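Disetti opens its workshop doors, and the chess table steals the day

Kikness, October 8, 2023 - I've worked at Disetti for four years and I have never seen our hallway that full. Roughly 2,000 people signed up for our open day, and by lunch the line for the chess table went past the coat racks and out toward the parking lot!

Sibel Soylu and her team ran the demonstration, two arms at one board, and they took questions the whole time. Kids wanted to know who was winning. Their parents mostly wanted to know what happens if a piece falls over (Sibel's answer: we set it up again, same as at home).

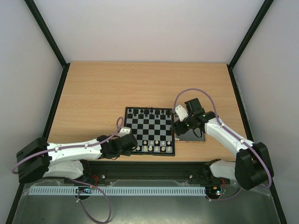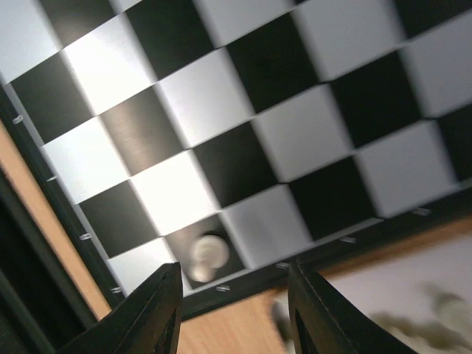
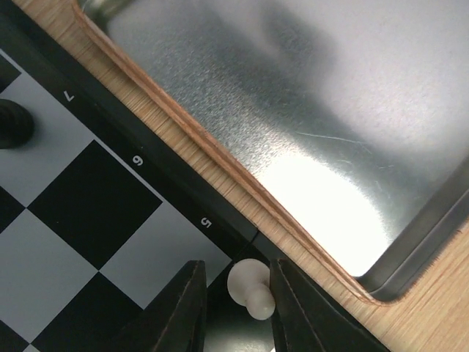

The chess demonstration at the Disetti open day. Last picture: a white pawn between the gripper fingers.

I asked Aslı Saraç why chess, when most of our customers pack boxes. "Small pieces, close together, and everybody knows where they're supposed to go," she told me. "You can see a mistake from across the room."

Mererid Gwilliam came over from Wusavley with a group of students and stayed until we turned off the lights - I think she'd have moved in if we'd let her. We're already talking about a visit for her next class in June.

Big thanks to Şimşekoğlu for lending us the chairs and the sound system. School groups who'd like to come by can write to Orhun Baysal at the Disetti front desk. Tell him how many of you there are and whether you're bringing lunch.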